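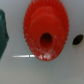 *A red cap with a ridged rim, seen from the wrist camera of the Sera arm.*

## Clindis Puts the Sera Service on Offer to Packaging Plants

10 May 2019

Clindis has opened its Sera inspection and handling service to outside customers. The service supplies a robot arm with a small camera at the wrist, together with setup, training and support. Shadi Boutros, who directs the program, met with this bulletin at the company's Tollamau office.

Boutros said that the camera's position was settled early. "We wanted the view to travel with the tool," Boutros said. "At close range the ridges of a cap and the hole in its center are what the arm has to find. A fixed camera overhead loses both as soon as the arm moves in."

Asked about surface wear, Boutros pointed to the pale marks along the lower edge of the red cap. "Customers ask whether marks of that kind will confuse the system. Our advice is to include worn parts in the setup set. A plant that submits only new parts will see more stops in its first weeks."

The standard agreement runs for 48 weeks and includes 20 hours of operator training. Customers may end the agreement after the first 60 days without charge. Spare camera housings are billed separately.

Boutros acknowledged that the service has limits. Images taken at very short distances are soft, and glossy parts can produce bright reflections. "We do not offer Sera for the reading of fine print," Boutros said. "A customer with that requirement should use a separate station, and we will say so at the first meeting."

The first outside installation is planned for July at Mahasneh, where the arm will handle caps and fittings on a single line. Requests for a site visit may be addressed to the Tollamau office, Room 905.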